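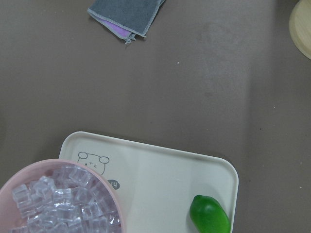
The owner of Kapoor, a two-room cleaning business in Gridden, has been selling a subscription since January. For $43 a month, customers get a box of concentrated cleaner tablets and a promise that they will never need to buy another spray bottle. She would like me to believe this is the end of the cleaning aisle. I have heard that before.

"People are tired of paying for water," she told me when we sat down in her office. "Most of what's in a bottle is water. You have a tap already."

Fair enough. But $43 buys a lot of bottles at the discount store across the street, and I said so. She didn't argue with the math. "If you only look at price, we lose," she said. "Our customers look at what they throw away."

She has 264 of those customers, 73 of whom signed up during a free trial. I asked how many of the 73 were still paying. She said she would have to check. I asked again before I left and she was still going to check.

The tablets are made by Honix, which also supplies a store brand. I wanted to know if the two products were different. "Ours is a different blend," she said. Different how? "The scent, mainly." The store brand costs less than half as much.

On the subject of germs she was more careful than her flyer, which says the tablets leave a home "hospital fresh." "We don't claim to disinfect," she said. "It's a cleaner. It takes off grease and dirt. I didn't write the flyer." Her company paid for 2000 copies of it, and a stack was sitting by the door.

She got most interesting when she stopped selling. Before this she cleaned houses in Flondivov for years, and she thinks most people use far too much product. "They spray until it's dripping and then wonder why the counter is sticky," she said. "Use a little and wipe it twice. Plain dish soap does most of a kitchen."

I asked whether her customers could get by with plain dish soap, then.

"Some of them could," she said. "I'd still like them to try the lemon."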